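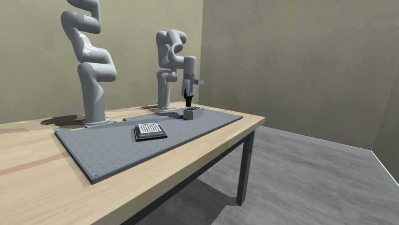 Finish failing on a timber benchtop after one winter

I have a light timber bench in a spare room at our place in Cluritham and the oil finish has gone patchy. It was coated in April with two coats of hardwax oil, 20 hours apart. The top now feels dry and marks easily, mostly towards the back. The room is much like the one shown, with plain olive-beige walls and a grey wood-look floor, and I would like to keep the timber light against those colours. Do I need to sand back to bare wood, or can I recoat over what is there? I have 170 grit paper and half a tin of the original oil.

Nazmiye Toprak
October 5, 2020

Ginevra Mancuso
You can recoat, provided there is no wax or silicone polish on the surface. Put a few drops of water on the worst area and leave them for five minutes. If the timber darkens, the finish has worn through there and that area needs sanding. Elsewhere a light scuff is enough.

Your 170 is fine for the scuff. Go with the grain, vacuum, then wipe with a damp cloth and let it dry overnight. Apply the oil thinly and buff off the excess within 20 minutes - most patchiness comes from oil left sitting on the surface. To hold the colour, use a natural or white-tinted version on the bare spots. Clear oil will yellow pale timber. Lay used rags flat outdoors to dry, as they can self-heat.

Tang
just use poly, did mine in Carovstead years ago and never touched it again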